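Regrouting the shower floor, part two

The old grout came out in November and the new stuff went in over two evenings. I had planned on one.

I used a cement-based grout from Bava, in a 5 kg bag, mixed by hand in a bucket. The instructions give a range for the water and I would stay at the dry end of it. My first batch was at the wet end and it slumped in the joints within minutes, so I raked it out and started again. The second batch held its shape on the float – closer to peanut butter than to yoghurt.

Joint width matters more than I had assumed. Ours are narrow, so I bought the unsanded type. Kyu-ri Ha, who tiled her own kitchen last year, told me to push it in at a diagonal to the joints and then strip the excess with the float held almost upright. Going along the joints drags material back out of them.

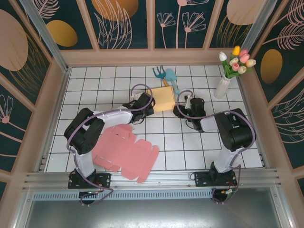 Cleaning up is where most of the time went. I left the grout for 28 minutes before the first wipe, with a sponge wrung out as hard as I could manage. Any more water than that and the colour dries patchy. A haze came up overnight anyway. I took it off with a dry cloth and, for two stubborn corners, a white nylon pad.

The joint between floor and wall should not be grouted at all. The two surfaces move separately and cement will crack there. I ran a bead of Rüegg silicone round the edge and kept the shower out of use until the next evening.

Sealer comes next. The tin says one coat, but I shall put on two and see whether water still beads in spring.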